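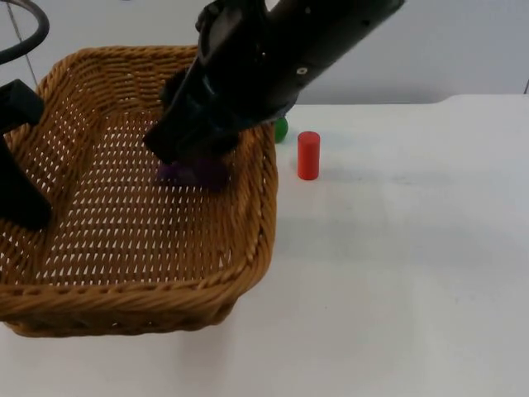
How long should the Wenska steam iron heat up before I start?

Until the light on the handle stops blinking and stays green. If you have only just filled the tank, let the light go steady, press the steam button over the sink a couple of times, and wait for it to go steady again.

4 Filling, heating and first use

4.1 Before you fill

1. Stand the iron on its heel with the plug out of the wall. The iron doesn't mind which way it faces. The cable does, and will let you know by knocking over your tea.
2. Turn the steam dial to 0.
3. Peel the film off the soleplate. It is clear, it is thin, and our repairs desk sees it melted on more often than you would hope.

4.2 Filling the tank

1. Open the flap at the front.
2. Pour in tap water up to the MAX line. The jug supplied holds 400 ml, and the tank does not, so stop before the jug is empty.
3. Close the flap until it clicks.

Note: In hard water areas, mix tap water half and half with distilled. Scented ironing water, starch, vinegar and anything your aunt swears by should stay out of the tank.

4.3 Choosing a setting

Turn the dial to match the care label in the garment.

One dot: nylon, acrylic, anything shiny. No steam.
Two dots: wool, silk, polyester. Low steam.
Three dots: cotton and linen. Full steam, and some patience.

If the label has been cut out because it itched, start at one dot and test an inside seam. Iron the one-dot things first and work upwards. The soleplate heats quickly and cools at its own pace, so going from linen back to nylon means a wait – put the kettle on.

4.4 The steam burst

1. Wait for the steady green light.
2. Hold the iron upright, a hand's width from the cloth.
3. Press the top button once, then let go.

Leave a few seconds between bursts. Holding the button down gives you a wet shirt.

CAUTION: Never steam clothes while someone is wearing them. This includes you, and it includes being late.

4.5 Auto-off

Left flat and still, the iron switches itself off after 60 seconds. Left on its heel, it waits longer, until the count of 800 on the base display has run down to nothing. The display counts in seconds. We asked Madia, who make the display, for minutes, and this is what arrived.

To wake the iron, pick it up and move it. A red light with three beeps means it is too hot and would like to be left alone.

4.6 Putting it away

1. Dial to 0, plug out.
2. Tip the leftover water into the sink.
3. Leave the iron on its heel until it is cold.
4. Wrap the cable loosely round the heel.

For descaling, see section 5. Spare jugs are part number 85 in the parts list.

Section revised in October by Jayanthi Thevar.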